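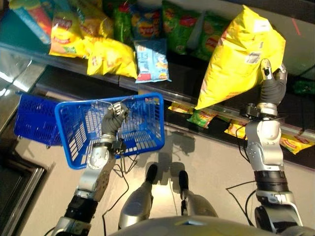

Figure 1. Blue shopping basket with perforated sides and thin wire handle, and a large yellow bag of chips at the snack shelf.

3.2 Handheld baskets and bagged snacks

The second part of the study deals with small shopping trips, in which a basket is used in place of a cart. Of the 519 trips recorded at the Rimley and Steyn stores, 187 were made with a basket. These trips were short and usually included at least one product from the snack aisle. They were therefore suited to the question raised in Section 1, namely how the form of a package affects the way it is picked up, carried and put back.

Bagged chips present a particular difficulty. A bag has no fixed edge by which it can be held, and its contents shift when it is lifted. Large bags were most often taken by a corner or by the top seam. Shoppers who already had a basket on one arm had only one hand free, and in over 20 trips a bag was set down again so that the basket could be moved before a second attempt. Boxes and cans caused few such pauses. The basket itself also matters: with a wire handle, it can swing or tilt when the shopper reaches upward, and a light bag placed near the rim may slide.

3.3 Condition of the shelves

Shelf order was rated on the Zokberg scale, which gives separate scores for facing, grouping and free space. Facing refers to whether the front of a package is turned toward the aisle. Grouping refers to whether packages of one kind stand together. The ratings were made from photographs, with no knowledge of sales on the day concerned.
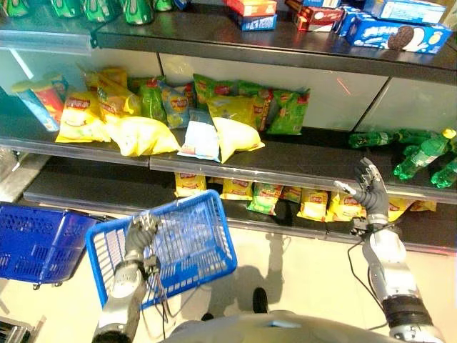

Figure 2. Mixed snack shelf, with green bottles and boxed snacks above and cans, chip bags and soda bottles below.

The shelf in Figure 2 received a low score for grouping on its middle level. Yellow and green chip bags are mixed together, and some bags lie flat while others stand or lean. The green soda bottles on the same level lie on their sides, separated from the chips by an empty stretch. The top level scored higher – its green bottles form a row, and most of the red boxes are next to one another.

Low grouping scores were common for bags throughout the sample. Rigid packages keep their position when a neighbor is removed, but a bag tends to fall into the gap. The Zallgate guidelines recommend shelf dividers every 200 millimeters for this reason, although neither store had adopted them at the time of the survey. The effect of dividers on picking time is considered in Section 4.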